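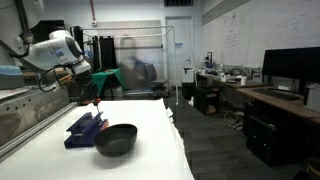
Ok quick one because I have to be out of the house by six and the pack is still all over the bedroom floor.

People keep asking about the new stove setup so I'll just write it down once. Short version, I switched from canister gas to an alcohol burner for anything under three nights. The burner is the small Rastent one, the pot is my old 2 cup thing with the bent handle, windscreen is a strip of foil flashing I cut with kitchen scissors. Sliced my thumb. Wear gloves.

Why bother. Mostly the canisters. I had a shelf in the garage with a whole row of half dead ones, never sure which had enough left for a weekend, so I'd take a full one every time and the row got longer. Fuel in a bottle I can see. Pour what I need, leave the rest home.

Slower, yes. A lot slower. On the kitchen step with no wind I get a boil in the time it takes to pitch the tent and find my socks, so fine. At Girnstead in August with the wind coming off the water it was a different story. Dinner was warm-ish. Ate it anyway, crunchy rice and all. Zorica had her gas stove going next to me and was done with her noodles and washing up before I saw a bubble. She offered me the stove twice and I said no both times, which was just pride.

So the windscreen matters more than the burner. Mine was too short that night, it stopped below the rim of the pot and the flame was leaning over sideways. New one is taller and has holes punched only on one side. Put the holes away from the wind. Closed it up too tight the first try and the flame went lazy and yellow, so leave a gap.

Fuel. I carry 400 ml for two nights, solo, hot dinner and coffee and more coffee. Came back with a splash left over last time. If you cook real food and don't just add water to a bag you'll want more, or honest you'll want gas. I wouldn't simmer on this. There's a simmer ring in the box and I tried it with oatmeal and scraped the pot for a week.

Couple of things I'd tell a friend

Check the fire rules before you go. Lots of places ban alcohol stoves in dry months even where gas is ok, usually because there's no valve to shut it off. I got caught out on this for the Cikeck loop and had to borrow a canister stove off Shih-chieh the night before. Thanks again, I still have your lighter.

Never refill it lit. Daylight makes the flame almost invisible. Wait til it's cold, put your hand near it, wait some more. And don't use it in the tent or the vestibule, I don't care how hard it's raining. Eat a bar.

Mark the fuel bottle. Big letters, tape, whatever. Mine looks way too much like my water bottle and I moved it to the outside pocket for that reason, also it leaked a bit in the top pocket and my hat smelled like a hospital.

Cold fuel is a pain to light. I sleep with the bottle outside the bag but inside my jacket pile, lid tight, seems to help in the morning. Below freezing I'd just take gas or stay home.

Weight, since somebody will ask. I haven't put it on the scale properly. Lighter than the old kit going out, for sure, and for a week long trip I think gas wins because the fuel adds up. Did the math once on the back of a receipt and lost the recipt.

Cost was low, the burner was less than the Fu pot I was eyeing and didnt buy. Still want that pot. It has a lid that locks, mine gets held on with a rubber band that I've melted more than once.

Would I go back? For a group, yeah, already do. Melting snow, yes. For me on my own with a book and no schedule I like the quiet. Gas roars, this just sits there. I heard an owl while the coffee was going, and with the old stove I'd have missed it.

Next post will be the 1000 meter climb out the back of Girnstead, if my knee is up to it. Leaving the poles by the door right now so I don't forget them like last time. Questions in the comments, I'll get to them when I'm back.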